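How to refill the small shelf by the till

Written by Velimir Dimitrov for the Rencombe shop guide

The shelf next to the till is small, but customers stand before it longer than before any other shelf in the shop. When it is half empty, they stop looking. This page explains how I refill mine, and it can be used in any corner shop or kiosk.

Choose the right time

I do it at 2 in the afternoon, when the lunch customers have gone. Early morning is also possible, but then the deliveries arrive and you are interrupted all the time.

What you need

A damp cloth, a dry cloth, a pen and the stock sheet. Bring the new goods in one box and put it on the floor behind the counter, never in the way of the customers.

Clean before you fill

Take out one row at a time. Wipe the row, dry it and check the dates on the packs. Goods with less than four weeks left go to the front. Damaged packs go in the returns box – write them on the sheet at once, or you will forget.
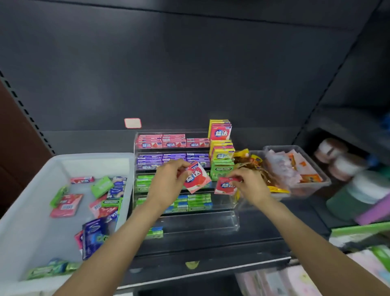
Chewing gum and mints

Keep each flavour in its own row, with the name towards the customer. Boxes and thin packs do not stand well together, so give them separate places. New packs go behind the old ones.

Chocolate and bars

Three packs deep is enough. In summer I put out only two, and the rest stays in the cool room.

Prices

Check every label against the till list. My colleague Ehab Alaoui reads the prices aloud and I look at the shelf – with two persons it takes four minutes. If a label is missing, print it the same day.

Next page: Ordering for the week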